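Projects > Community Grants > Progress Reports > Mbwambo Mending Room

Dear Stella,

Thanks so much for your patience with this one, and for the lovely note you sent after your visit. It has been a busy stretch at Mbwambo and I'm pleased to say the mending room is starting to feel like a proper part of the neighbourhood, with its own regulars and its own teapot.

The first instalment of $3040 has gone mostly on the two second-hand machines, the overlocker service and a decent iron (the old one was leaving brown marks on people's collars, which they were very nice about). We spent $525 on thread, needles and interfacing, a bit over what we'd budgeted, as the heavier needles for jeans cost more than Njoroge and I had remembered.

Denim is still the bulk of what comes through the door, with work shirts close behind. Peninah has been running the evening sessions and has changed how we sort things. Everything used to go into one big pile by the window, and now the blues get laid out together first so she can match patches to the colour and weight of the cloth. It's slower at the start of the night, but people seem to enjoy a rummage and a chat while it's going on! 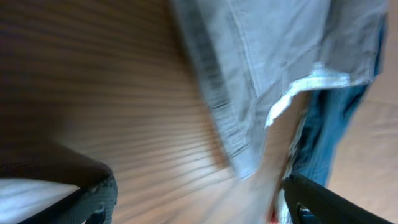

Soft grey-blue cloth beside a darker denim, on the wood-grained surface.

We'd like to put $1000 of the next instalment toward better lighting, if you're happy with that. I'll send the quote once Ignacio has it back from the electrician.

Warm regards,
Nilton Quispe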